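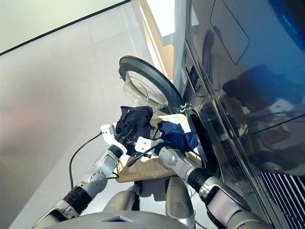
Search all questions
Posted 15 December 2021 by Nouhaila Ragab
Filed under: Mortgages & Remortgaging > Affordability

My fix ends in August and I want to move to another lender. Monthly payment is £792. I also pay £434 a month on a car agreement with two payments left. Will a new lender count the car?

Raed Atallah
Depends on the lender. Many ignore credit that finishes within a few months, some count it until the balance is nil. Ask for their rule before a full application, as that leaves a search on your file.

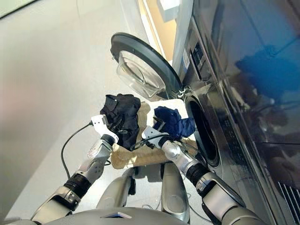 Debora Pace
Agree with Raed. Timing matters more here: if you apply after the last car payment, the question goes away. Lenders also look at regular household spending. A front-loading washing machine like the dark one by the basket, if bought on credit, is a commitment and gets entered like the car. Paid for outright, it is only a line on a bank statement. Check the exit fee too. Mine was about £800 because I left before the fix ended.

Tetteh Abugri
just ring a broker, mine at Ankrah sorted it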